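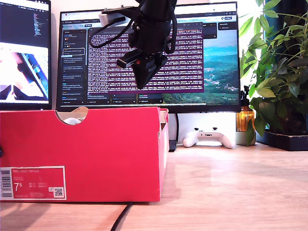 I gave up on filing cabinets in September. Mine had four drawers and I only ever opened the top one, so all the household paper moved into shoeboxes. A box holds nearly 140 receipts if you keep them flat, and it fits on a closet shelf. The red Nike one on the desk, size 7.5, is worn at the corners, but the half-circle cut in the front edge makes it easy to grab. I leave the old label on. I know the boxes by color anyway.

The sorting took 9 evenings. Most of it was utility bills from the apartment on Walusley, which I moved out of years ago and had no reason to keep. I shredded those. Tax papers stayed, and so did the warranty for the Tamuno washer - it has a year left to run.

The one surprise was a refund letter from Otora, my old insurance company, for $83. I called and they still paid it, though it took three weeks and two forms.

Next is the kitchen drawer with the manuals. I plan to check which ones are online first and throw out the rest of the paper. The cabinet is still in the hallway if anyone local wants it. You would need a truck.

Filed under: Home, Paper & Clutter

Search this blog Go

Contact | © Gorico Notes | Back to top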